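3.2 Materials and table layout

The study concerns how small household and desk items are grouped when a table has to be put in order, and what part a tray plays in that. All sessions took place in the same room at the Grakisden site, at one table with a plain brown top. The table was wiped at the start of each day and the tabletop had no markings, so that any sense of where things belonged had to come from the items themselves.

Items were drawn from a pool of 40, kept in a cupboard beside the table. The pool was put together for an earlier survey of desk clutter (the Pedley survey) and was changed in July, when torn or faded pieces were taken out. It covers writing tools, drink containers, small blocks and cubes, and decorative pieces such as flowers. We kept a few items with no obvious home. A bunch of roses on a desk is neither stationery nor rubbish, and people differ a good deal in where they think it should go. 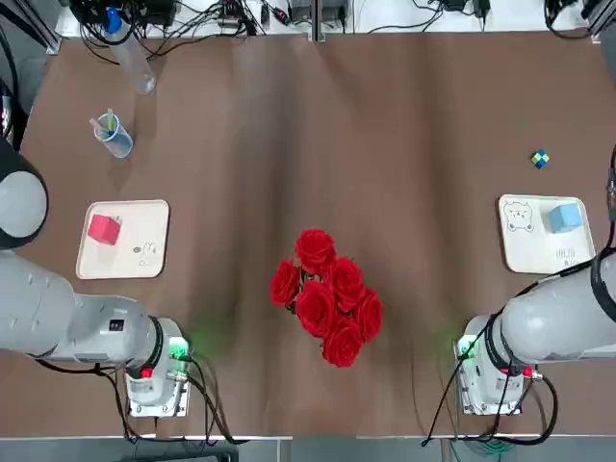 Trays were chosen over boxes for two reasons. Their contents stay in view, and an item can be set on a tray without being fitted into it. In the Bornus pilot, where lidded boxes were used, most of the disagreement between raters was about whether a box was full, and this told us little about grouping. The low edge of a tray also means that an item may hang over the side, and we scored such items as placed if the greater part of them rested on the tray.

Each layout was rated by 2 raters working apart. They recorded the nearest neighbour of every item, whether it stood on a tray, and whether it was inside another item. The last of these needed a rule of its own. Pens and markers standing in a cup were treated as one group, and the cup was entered as their holder. Bottles were never entered as holders, even with the cap off. A bottle lying down was given the same code as one standing up, with the position written in the notes column. 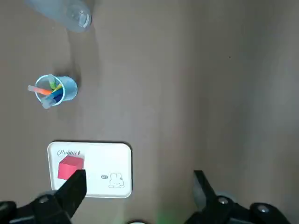
Figure 2. Markers in a light blue cup, with a clear plastic bottle and a white tray on the tabletop.

Soft items raised a separate problem. Foam wears at the corners and sheds crumbs, and a crumb left on the table could be read as an item by a rater working quickly. Loose pieces smaller than a fingernail were therefore left out of the record. Cubes with coloured faces were recorded by the colours of the top face only. Fu's sorting scale, which we used for the final score, has 9 steps and makes no allowance for colour, so colour was kept as a separate column and is dealt with in section 4.

The first full set of layouts was completed on 15th April. A further 50 layouts were added with the revised pool, using the same table and the same scoring sheet. The two sets are reported separately where the change of items could affect the result.
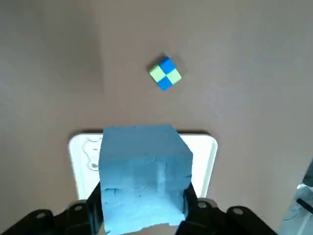
Should a worn block be scored differently from a sound one?

Wear was written in the notes column and had no effect on the score, which depends only on where the block is placed and what is next to it.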